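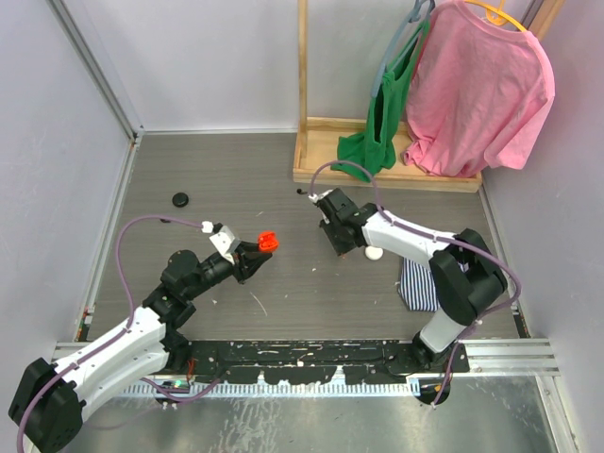
Célula de dois braços, com o cabideiro ao fundo e os cabos roxos sobre os braços.

Tempo de leitura: 2 minutos

Perguntas frequentes: paragem do braço direito na célula Zusari

O que aconteceu?
Numa terça-feira, no ciclo 3,124, o braço direito parou durante o movimento para o cabideiro e o controlador Vulent mostrou o erro 109. Este erro significa perda de comunicação com o punho.

Qual foi a causa?
O cabo fazia um arco demasiado alto por cima da garra. Quando o braço se aproximava das roupas, o cabo era puxado e o conector saía um pouco do lugar.

Porque o braço esquerdo não parou também?
Na versão antiga do programa, cada braço tinha a sua própria paragem. Consideramos isto uma falha de segurança. Agora, o erro em um braço para os dois.

A garra abre quando há um erro?
Não. A garra fica fechada e mantém o objeto. Por favor, não puxe o objeto com a mão. Primeiro corte a alimentação e espere 35 segundos.

Posso reiniciar sem chamar a equipa Bullgate?
Pode, uma vez. Se o erro 109 voltar no mesmo turno, deixe a célula desligada e escreva para a equipa.

O que devo verificar antes de ligar?
O conector do punho, nos dois braços. Depois, a folga do cabo com o braço todo estendido. Nenhum cabo pode tocar nos cabides.

O problema está resolvido?
Ainda não completamente. Colocámos um novo clipe Chamoun e fizemos 200 ciclos de teste sem erro, mas com velocidade reduzida. O teste com velocidade normal está previsto para junho.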